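3.2 Objects on shared tables

The second part of the study looks at small things which people leave on shared tables. We followed 4 shared rooms in the Lerdale building during February, and the tables were recorded two times per day, in the morning and at 16:00. In total we have 324 records. From these, 158 contain at least one drinking vessel, and this is the group we discuss in the present section.

We use the term "pair" in the sense of Grecu: two objects of different use which lie closer to each other than to any other thing on the same surface. A mug and a pen form the most common pair in our material. Often the mug stands near the place where a person would write, and the pen is put down beside the handle – a position which is easy to reach with the same hand.

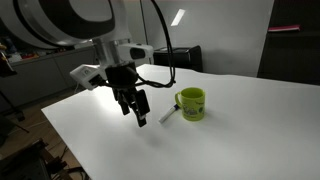 Figure 3. A pair on a white table: lime-green mug with dark green printed illustration, and white marker with blue cap.

Pairs of this kind were coded by two persons independently. Gemma Lockwood coded the complete set and the first author coded the records of two rooms. The coders disagreed in 6 cases, mostly when the pen was lying under the edge of a paper. These cases were discussed and then decided together.

Color was noted only in simple words (green, white, blue), as the light in the rooms was not equal. We also noted the direction of the handle when it could be seen. Printed mugs were separated from plain ones, because in the interviews the users of the Milach room said that they recognize a printed mug faster and hesitate to move it. For plain mugs they did not report such hesitation, and several of them said that they simply push the mug aside when they need the place. The same question was asked in the Trilitz room, where the answers were less clear. We return to them in Section 4.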